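Vacation Rental Owners Should Publish the Full Price of a Stay

The management of short-term rental property has become a settled profession in most resort areas, and guests are entitled to expect from it the same plain dealing they would receive from any established hotel. On one point, the profession continues to fall short. The nightly rate shown in a listing is seldom the amount a guest will pay, and the difference is too often disclosed only on the final booking screen.

Owners at Gusholm will recognize the pattern. A two-bedroom unit is offered at an attractive rate. The cleaning charge, the linen charge, the parking permit and the association's registration fee are then added in turn. Each charge may be defensible. The practice of presenting them separately, after the guest has chosen dates and entered a card number, is not.

The usual objection is competitive. Ekow Ofori, who manages units in the Kotudon building, has argued in these pages that an owner who shows the full price will appear lower in search results than a neighbor who does not. The concern is reasonable, and it applies with particular force to owners who rely on a single booking site. It is also an argument for a common rule. If the association required every unit in its rental program to state one total, no participating owner would be placed at a disadvantage against another.

A second objection concerns cleaning. Short stays cost more per night to turn over than long ones, and a flat fee reflects that fact. The answer is a minimum stay of three nights, or a higher rate for shorter bookings, stated openly. Tetteh Sulemana adopted the latter approach at Trindov two seasons ago and has kept it in place. His listings carry one figure for the stay, with taxes included, and a short note explaining what it covers.

Security deposits deserve the same treatment. A hold of $3,000 on a guest's card is a serious matter for a family on a budget, and it should be stated beside the price. The conditions for its release should be written in ordinary language, with a fixed deadline. An inventory of household items, signed by both parties, would settle most disputes before they reached the association's office.

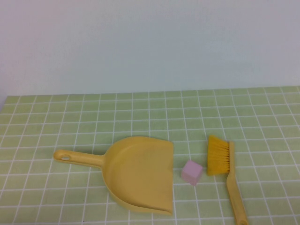
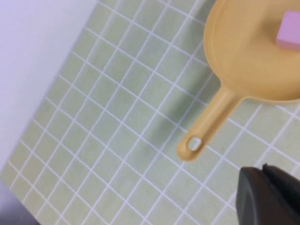
What the Association Should Do

The board should amend the rental program agreement before the winter booking period opens. The amendment need only provide that every advertised price include all mandatory charges, and that any deposit be shown on the first page of the listing. Optional services, such as early arrival or beach equipment, may continue to be priced separately.

Enforcement should be modest at first. A written notice, followed by suspension from the program's website until the listing is corrected, would be sufficient. The Pärn owners' group has already circulated draft language along these lines, and the board would do well to place it on the agenda in August.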